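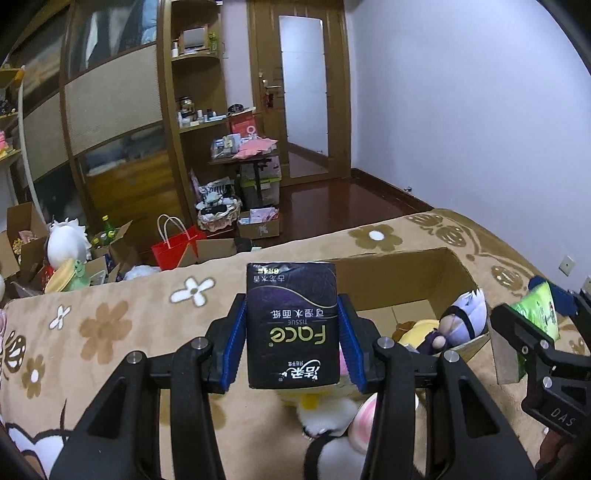
A pack of face tissues in the grip of a hand-held tool, with soft toys and an open box waiting on the bed.

The house rules for teaching robots

Pick up a packet of tissues. Put it in a box. Now do it again, a little to the left, with a cuddly toy in the way.

This is how a good deal of robot learning gets done these days: a person holds the gripper, a camera rides along on top of it, and the machine studies the recordings later. I love it. You can carry the whole kit into a bedroom on the bus! But a lab has a safety officer and a sign on the door, and a bedroom has neither, so somebody had to sit down and write some rules.

The ones I keep going back to are the Staria notes, a slim guide put together in Plurnstead and now in its 2nd edition. It has 32 rules, most of them a single sentence long, and you could read the lot over a cup of tea. Anyone expecting a fat binder of legal language will be pleasantly let down.

Some of it is plain manners. Ask everyone who lives in the home, including the teenager. Agree which rooms are in and which are out before the kit leaves its case. Turn letters, pill boxes and family photos face down or move them to another room, and check the mirrors too (a mirror on a door can show a camera far more than you meant it to). If someone changes their mind the next morning, their recordings go, and they don't have to say why.

Other rules are about the quality of the work, and this is where I got properly excited. Staria wants real clutter. Tidy the room until it looks like a showroom and you'll train a robot that can only cope with showrooms. So the guide says to leave the mess where it is unless it's private or someone might trip over it.
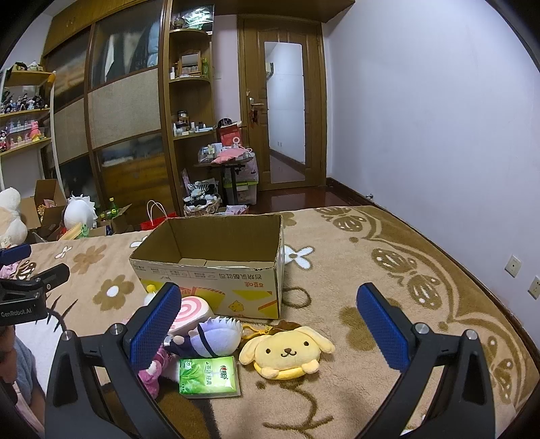 Soft things get a page to themselves, and quite right too. A plush toy squashes, a tissue pack bends in the middle, and both can be gripped in a dozen ways that all count as fine. The guide asks people to vary the grip on purpose, to open the fingers fully between tries, and to keep the fumbles. A dropped toy stays in the record, marked as dropped.

Ristska, which runs home sessions out of Hutapea, took up the notes this August and sent me its first log: 600 tries, of which 121 were marked as fumbles. I found that oddly cheering. A log with no mistakes in it would have worried me a lot more.

There are gaps. Pets get one line, and I'd like to see much more on rest breaks, as wrists do tire. The next edition is open for comments, and I've already sent in mine about the cat.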